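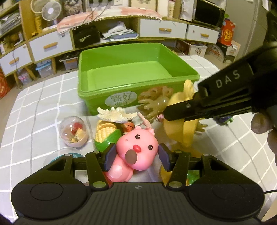 How full should the storage box be when toy clean-up is finished?
Fill it to just below the rim, so nothing has to be squashed to fit and every toy can be pulled out again without a landslide.

Section 3. Putting the small toys away

This is the fun part of the Grosuma play-table routine! Play food, little animals, capsule balls – all of it can live happily in one open green box, and kids get quick at it once they know the order.

1. Spread the cloth flat and set the box at the back of the table, label facing you. The printed squares make a handy parking lot while you sort.

2. Bring the toys to the middle of the cloth. Check under the edges too (toy corn rolls farther than you'd think).

3. Put the big, sturdy pieces in first. Pots, banana bunches and anything with a handle go along the bottom.

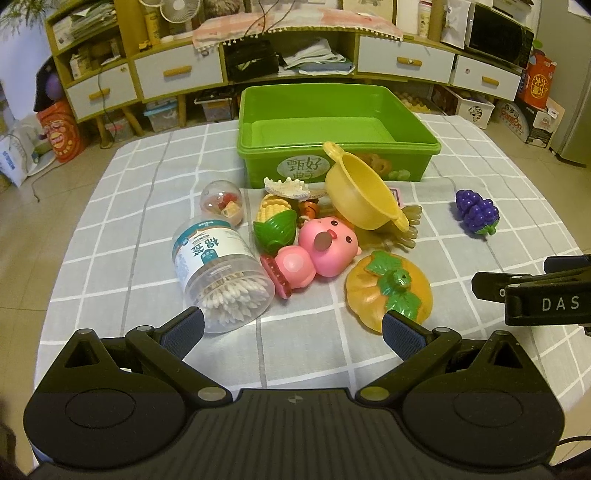
4. Add the fruit and vegetables next, turning stems and leaves toward the sides so they don't get bent. Grapes and persimmons tuck beautifully into the corners.

5. Lay soft or bendy figures on top. Pigs, octopuses and starfish love the upper deck!

6. Close each capsule ball before it goes in. Press the 2 halves together until they sit evenly all the way around.

Note: Cotton swabs are great for dusting little grooves and faces, but they don't belong in the toy box. Close the canister and return it to a drawer.

Caution: Tiny capsule contents are a choking hazard. Keep them away from children under 3, and pick up strays before anyone leaves the table.

7. Slide the box onto its shelf and shake out the cloth.

Guide text by Marcelino Batista, revised 8 Jun 2022. Washing the toys is covered in the next section.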